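홈 > 연구 자료 > 주거와 생활재 > 거실 상차림의 물품 배치 > 4장

본 사이트는 이용 환경 개선을 위해 쿠키를 사용합니다. 계속 이용하시면 쿠키 사용에 동의한 것으로 간주됩니다. [동의] [설정 변경]

4. 낮은 탁자에서의 과일 배치와 직물 깔개

4.1 대상과 기록 단위

본 절에서는 클리번컴(Clivencombe) 지역 25개 가구의 거실에서 수집한 배치 기록 793건 가운데 과일이 포함된 기록을 다룬다. 기록의 단위는 한 시점의 탁자 윗면과 그에 인접한 좌석이다. 탁자만을 단위로 삼지 않은 것은 예비 조사에서 깔개와 담요가 탁자와 소파의 경계를 넘어 이어지는 사례가 반복하여 확인되었기 때문이다. 식당의 높은 식탁에서는 탁자의 가장자리가 곧 배치의 가장자리가 되지만, 소파 앞의 낮은 탁자에서는 두 가장자리가 일치하지 않는 경우가 많다.

조사는 플루투스(Plutus) 과제의 하위 항목으로 3월에 시작하여 8주간 진행하였다. 현장 기록은 데스피나 가시와 레이디 팔로미노가 맡았고, 분류 기준은 잉에르 하프스테인이 작성하였다. 가구 구성원에게는 평소의 배치를 유지하도록 요청하였으며, 기록 전에 탁자를 정돈하도록 안내하지는 않았다. 다만 방문 일정을 미리 통지하였으므로 일부 가구에서 사전 정돈이 이루어졌을 가능성은 배제할 수 없다. 이 점은 4.5절에서 다시 논의한다.

과일은 품종이 아니라 겉으로 확인되는 크기, 형태, 색으로 기록하였다. 작은 토마토와 자두, 금귤은 일정 거리 이상에서 서로 구분하기 어렵고, 가구 구성원의 구술과 기록자의 판단이 어긋나는 경우도 있었다. 따라서 분류표에는 "소형 원형", "타원형", "대형 원형", "송이형"의 형태 항목과 주된 색만을 남겼다. 품종명은 구매 영수증이 제출된 경우에 한하여 비고란에 적었다. 모형 과일과 생과의 구분 역시 외관만으로 확정하지 않았다.

4.2 배치 요소의 층위

배치 요소는 바탕층, 용기층, 내용층, 주변층으로 나누었다. 바탕층은 탁자 윗면을 덮는 직물 또는 윗면 자체를 가리킨다. 용기층은 접시, 사발, 쟁반, 상자 등이며, 내용층은 용기에 담긴 과일과 용기 밖의 과일을 모두 포함한다. 주변층에는 식사와 직접 관련이 없으나 동일한 직물 위 또는 인접한 좌석에 놓인 물품이 속한다. 쿠션, 접힌 담요, 리모컨, 책 등이 대표적이다.

바탕층이 둘 이상의 직물로 이루어진 경우에는 각각을 독립된 면으로 기록하고, 면 사이의 경계가 탁자 위에 있는지 탁자 밖에 있는지를 함께 적었다. 경계가 탁자 위에 있으면 앞쪽 면과 뒤쪽 면의 용도가 다르게 나타나는 경향이 있었다. 앞쪽 면에는 접시와 과일이 놓이고, 뒤쪽 면은 좌석과 연결되면서 주변층 물품을 받는다. 이하에서는 이 형식을 "이중 바탕"이라 부른다.

그림 2에 제시한 배치는 이중 바탕의 요소를 비교적 분명하게 갖추고 있다. 앞쪽 면은 분홍색 체리 무늬가 고르게 찍힌 흰 식탁보이고, 뒤쪽 면은 소파 좌석까지 이어지는 회색과 흰색의 깅엄 담요이다. 내용층은 넓고 얕은 흰 접시에 모인 소형 원형 과일과 접시 밖의 과일로 구성된다. 주변층에는 호박 모양의 주황색 뜨개 쿠션이 있다.

그림 2. 낮은 탁자의 이중 바탕과 과일 접시. 앞쪽 면은 식탁보, 뒤쪽 면은 깅엄 담요.
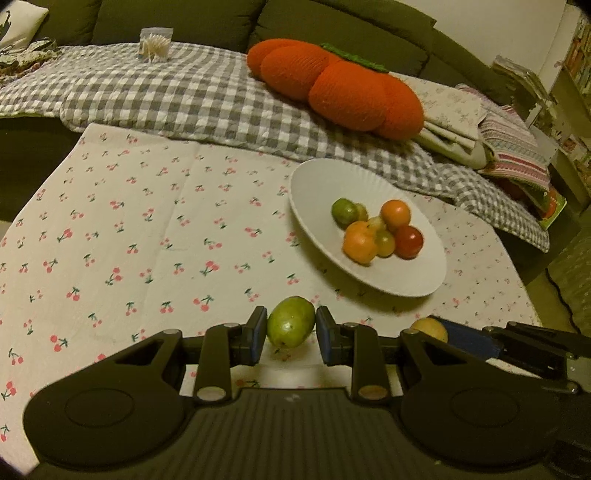 얕은 접시와 깊은 사발 가운데 소형 과일의 상태를 확인하기에 적합한 용기는 무엇인가?

얕은 접시가 적합하다. 과일이 겹쳐 쌓이지 않아 대부분의 표면이 드러나고, 아래쪽에 눌린 과일이 생기는 일도 적다.

4.3 용기 안과 용기 밖

내용층의 기록에서 가장 자주 문제가 된 것은 용기 밖에 있는 과일의 처리였다. 초기 분류표에서는 이를 "이탈"로 표시하였으나, 라드카 호자가 검토 과정에서 해당 용어가 잘못된 배치라는 판단을 전제한다는 점을 지적하였다. 용기 밖의 과일은 담기 전, 꺼낸 후, 또는 처음부터 별도로 둔 상태일 수 있으며, 한 시점의 기록으로는 이 셋을 구별할 수 없다. 수정된 분류표에서는 "용기 외"라는 중립적 표현을 사용한다.

그림 2에서도 접시에 모인 과일과 별개로 녹색에 약간 누런 기가 도는 타원형 과일과 옅은 노란색의 둥근 과일이 용기 외에 해당한다. 전자는 작은 망고나 배와 유사한 형태이며, 분류표에는 품종 없이 "타원형, 녹색"으로 입력하였다. 접시 안의 과일이 모두 소형 원형이라는 점에서 타원형 과일은 형태상으로도 구분된다. 그러나 형태의 차이가 용기 외에 있는 이유라고 볼 근거는 없으며, 본 절에서도 그러한 해석은 취하지 않는다.

용기 안의 배열은 밀집형과 분산형으로 구분하였다. 밀집형은 과일이 서로 모여 하나의 무리를 이루고 접시의 테두리가 대체로 비어 있는 경우이고, 분산형은 과일 사이로 접시 바닥이 연속하여 드러나는 경우이다. 그림 2의 접시는 밀집형으로 분류하였다. 접시의 지름에 비해 과일의 양이 적을 때에도 밀집형이 나타날 수 있으므로, 배열 유형과 담긴 양은 별도의 항목으로 처리해야 한다.

4.4 색과 무늬의 대비

바탕층의 무늬는 내용층의 식별에 영향을 준다. 무늬의 단위가 과일의 크기에 가까울수록 용기 외 과일의 윤곽을 분간하는 데 시간이 걸렸으며, 특히 둥근 무늬가 반복되는 직물에서 기록 누락이 발생하였다. 체리 무늬 식탁보는 둥근 형태와 녹색 줄기를 함께 가지므로 주의가 필요한 유형이지만, 무늬가 작고 바탕이 흰색이면 식별의 어려움은 제한적이다. 반면 짙은 색 바탕에 큰 과일 무늬가 찍힌 직물에서는 두 기록자의 판정이 엇갈리는 일이 잦았다.

흰 접시는 무늬 있는 직물 위에서 일종의 완충면으로 기능한다. 과일의 색이 직물의 색과 직접 맞닿지 않으므로 녹색, 황록색, 주황색, 붉은색이 섞여 있어도 개별 과일의 색을 판정할 수 있다. 접시의 테두리에 가는 골이 있는 경우 테두리와 식탁보의 경계도 명료해진다. 다만 흰 바탕의 식탁보 위에 흰 접시를 둔 배치에서는 조명이 약한 저녁 시간대에 접시의 외곽이 흐려졌으며, 가시의 현장 메모에도 같은 내용이 남아 있다.

주변층 물품이 내용층과 같은 계열의 색을 띠는 경우도 따로 검토하였다. 주황색 쿠션은 주황색 과일과 색이 겹치지만 크기와 질감의 차이가 커서 혼동의 원인이 되지 않았다. 형태의 측면에서는 호박 모양이라는 점이 분류상의 쟁점이 되었다. 채소의 형태를 본뜬 물품을 내용층에 포함할 것인지에 대하여 하프스테인은 재료와 용도를 우선하는 안을 제시하였고, 이에 따라 뜨개 쿠션은 주변층에 배정하였다. 과일 모양의 양초와 도자기 장식에도 동일한 기준을 적용하였다.

4.5 작은 부속 용기

과일 접시와 함께 놓이는 작은 용기는 분류가 일정하지 않았다. 그림 2의 뒤쪽 면에는 투명한 플라스틱 상자가 있고, 그 안에 흰색의 가는 막대류가 세워져 있다. 이쑤시개로 볼 경우 과일을 집는 데 쓰는 부속 용기가 되고, 면봉으로 볼 경우 주변층의 생활용품이 된다. 외관만으로 둘 중 하나를 확정할 수 없었으므로 분류표에는 "소형 투명 용기, 내용 미확정"으로 입력하고 층위 배정을 보류하였다.

유사한 보류 항목은 다른 가구에서도 확인되었다. 뚜껑이 닫힌 통, 접힌 종이 냅킨, 빈 종지 등은 과일과의 관련성을 외관에서 판단하기 어렵다. 자이드 트왈은 접시와의 거리를 기준으로 층위를 배정하는 방식을 제안하였으나, 낮은 탁자의 폭이 가구마다 달라 거리값을 그대로 비교할 수 없다는 문제가 남았다. 거리를 탁자 폭으로 나눈 비율도 시험하였으나 이중 바탕에서는 기준이 되는 폭을 정하기 어려웠다. 직물이 탁자를 넘어 좌석까지 이어지면 탁자의 뒤쪽 가장자리가 가려지기 때문이다.

이상의 분류에는 몇 가지 제한이 있다. 첫째, 방문 통지가 바탕층의 선택에 영향을 주었을 수 있다. 무늬 있는 식탁보의 일부가 평소에도 쓰이는 것인지 확인하지 못하였다. 식탁보에 남은 옅은 접힘 자국은 보관 방식의 단서가 될 수 있으나, 접힌 상태로 얼마나 보관되었는지 또는 언제 펼쳤는지를 알려 주지는 않는다. 둘째, 담요의 주름과 늘어진 상태는 기록하였으나 정돈의 정도를 나타내는 지표로는 사용하지 않았다. 소파 쪽으로 이어진 담요는 앉거나 일어서는 동작만으로도 형태가 바뀌며, 같은 가구에서 오전과 오후의 상태가 다르게 기록된 예가 있다.

셋째, 과일의 색을 숙도의 대리 지표로 삼지 않았다. 녹색 과일이 반드시 덜 익은 것은 아니며, 황록색과 황색의 경계는 실내조명에 따라 이동한다. 판정의 일관성을 확인하기 위해 기록자 2명이 같은 배치를 독립적으로 분류하였을 때에도 불일치는 주로 이 구간에 집중되었다. 불일치가 발생한 항목은 합의로 하나의 색을 정하지 않고 두 판정을 모두 남겼다. 후속 분석에서 색을 변수로 사용할 경우에는 이 이중 표기를 그대로 입력값으로 쓰며, 처리 절차는 부록의 코드표에 수록하였다.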